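Lareck releases Suma 3 with blur-aware grasp planning
Aug 19, 2024
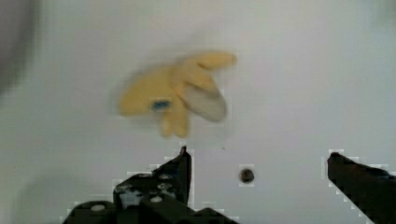
What has changed

Lareck has released version 3 of Suma, its grasp planning software for two-finger grippers. The main addition is a filter that scores each wrist camera image for motion blur before the pose estimator uses it. Soft items such as gloves are the main target, as a smeared outline tends to shift the estimated grasp point.

Images below the threshold are no longer discarded. The planner keeps them at a lower weight and widens the approach margin until a sharper one arrives. The extra step adds 2 ms per image on the reference computer. The default history is 40 images, up to a limit of 600.

Compatibility

Configuration files from Suma 2 load without changes, but the old blur_reject option is ignored and writes a warning to the log. The Zelero driver must be updated to its June build or later — earlier builds do not pass exposure time to the planner.

Support for the Olatunji simulator is planned for a later release.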